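Conservation des fruits et légumes d'hiver
Notes du cours, séance 4 : trier avant de stocker
Version du 15 avril 2024

Bon, je reprends au propre ce que j'ai raconté un peu vite à la fin de la dernière séance, parce que le tri, on a toujours tendance à le bâcler (moi la première, les jours où il fait froid dans la réserve !). Pour ceux qui ont raté le début : on parle de pommes et de pommes de terre, donc de choses rondes, jaunâtres, qu'on manipule par dizaines et qu'on finit par ne plus regarder du tout.

Le plan de travail

Je vous demande un plan clair, lisse et dégagé. Sur du bois foncé ou sur un torchon à carreaux, les petites taches brunes passent inaperçues, alors que sur du blanc elles sautent aux yeux. La lumière doit être douce, sans lampe braquée dessus : un reflet trop fort cache très bien un début de meurtrissure.

La prise en main

On prend une pièce à la fois. Les doigts se mettent par-dessous et sur le côté, en coque, et on laisse l'autre moitié bien visible. On ne serre pas ! Une pomme pincée entre le pouce et l'index, c'est une marque brune trois semaines plus tard, et après on accuse la cave. Si vous portez des gants, choisissez-les souples, en tissu, pour continuer à sentir les zones molles.

Ensuite on tourne doucement, et on s'arrête sur les creux. La cavité du pédoncule est l'endroit que j'inspecte le plus longtemps : l'humidité s'y loge, la moisissure aussi. Sur une peau jaune pâle, quelques marbrures brun clair ne m'inquiètent pas si la chair reste ferme dessous.

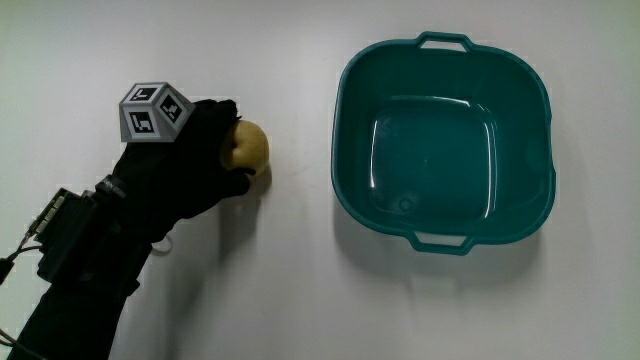 La bassine

Une bassine en plastique fait très bien l'affaire, vide et essuyée au départ, posée à côté de la main qui trie. On dépose, on ne lance pas (je sais, c'est tentant quand on a pris le rythme). Pour les pommes, je m'arrête à une seule couche, puis je transfère en clayettes. J'aime bien une couleur franche, qu'on repère tout de suite sur la table, mais là c'est vraiment une manie personnelle.

Où vont les pièces triées

Les saines partent en réserve, pommes d'un côté, pommes de terre de l'autre, et pas dans la même pièce si vous pouvez l'éviter : l'éthylène des pommes perturbe la conservation des tubercules. Celles qui ont un choc vont à la cuisine dans la semaine. Les moisies sortent du local le jour même.

Le relevé de décembre

En décembre, sur le lot Plamerell, nous avions trié 900 pièces. Il y en avait 153 à passer en cuisine et 45 à jeter, le reste est descendu en cave. Je trouve ça correct pour un lot arrivé en vrac, même si j'espérais mieux ! Gardez ces valeurs, on les comparera à celles du lot Drinia.

À préparer pour la prochaine fois

Triez plus de 80 pièces chez vous, pommes ou pommes de terre, mais un seul des deux. Notez pour chaque rebut l'endroit du défaut (creux, flanc, base) et apportez la feuille, même froissée, même tachée.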